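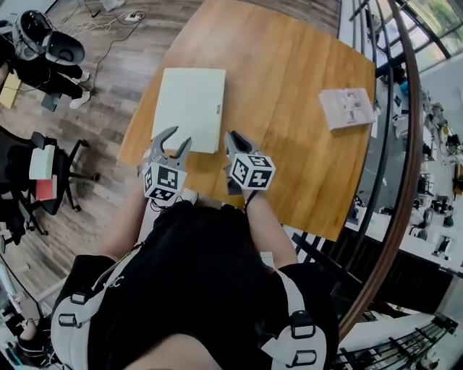
Visit report: Urnon membrane plant, Cenidton

Urnon makes filter membranes and pressure housings for small and mid-sized water utilities. The company opened its Cenidton plant to trade visitors in October, and I went along with a group of buyers and engineers, most of them from municipal systems. The tour started at 8 in the morning and ran until lunch.

Waldemar Adamczyk, the plant manager, met us in the front office and gave a short talk on the business. Urnon began with replacement cartridges and still gets a good share of its sales from them. The growth is in complete skids, which are the framed units with pumps, housings and controls that a town can set down on a slab and connect. Orders for skids have moved ahead of cartridge orders for two years running, he said, mostly from rural systems that have to meet tighter limits on arsenic and nitrate.

The membrane line takes up the north half of the main building. Flat sheet comes in on rolls from an outside supplier and is cut, folded around a spacer and wound onto a center tube. Glue is applied along three edges as the sheet goes on. The adhesive sets overnight in a warm room, and the ends are trimmed the next morning. We watched two elements being wound. The operator stopped the second one to pull a wrinkle out of the outer layer, then carried on.

Adamczyk said the company has looked at casting its own sheet and decided against it for now. The equipment is expensive, solvent handling would need a new permit, and the present supplier delivers on time. One visitor asked what would happen if that supplier raised its price. He said it already had, in the spring, and that Urnon had passed on part of the increase.

Every element gets a vacuum test before it leaves the line. A sample from each batch also goes to the wet test bench, where it is run on salt water at full pressure. The bench has room for eight elements at once. Results are printed and kept with the batch card, and a copy goes in the box with the product. Elements that miss the rejection target are cut open to find the cause. There was a bin of these next to the bench, and we were allowed to handle them. Most of the ones I looked at had a gap in the glue line near the tube.

The housing shop is in a separate building across the yard. It was noisy, and we were given ear plugs. Fiberglass is wound onto a steel mandrel, cured, and pulled off with a hydraulic ram. The end caps are bought in and machined to fit. Lead time on housings is now some 52 days, down from last year but still longer than customers would like. Curing space is the limit. A second oven has been ordered and is due in March.

After the shops we saw a finished skid being packed for Fivell, a town system that draws from three wells with high iron. Orsolya Kun handles startup and training for Urnon's customers and went through the piping with us. The iron is taken out ahead of the membranes in a pair of media tanks. She said most of the early failures she is called out to are pretreatment problems: a tank that was never backwashed, or an antiscalant pump left switched off after a power cut. Startup training lasts two days, and she would like it to be longer. Small systems often have one operator, and when that person leaves, the training leaves too.

Questions afterward were mainly about price and concentrate disposal. Urnon does not offer a disposal system of its own. It works with Bhutto, an engineering firm, on sites where the concentrate cannot go to the sewer. Adamczyk said recovery on a typical groundwater skid can be pushed higher with a third stage, but that he advises against it where silica is a concern.

Parking at the plant is limited, and the visitor lot was full by the time I arrived. Safety glasses are provided, but closed shoes are required and one of our group had to wait in the office. Buyers who want to see the wet bench in use should ask ahead, as it does not run every day. The next visitor morning is planned for the spring, after the new oven is in.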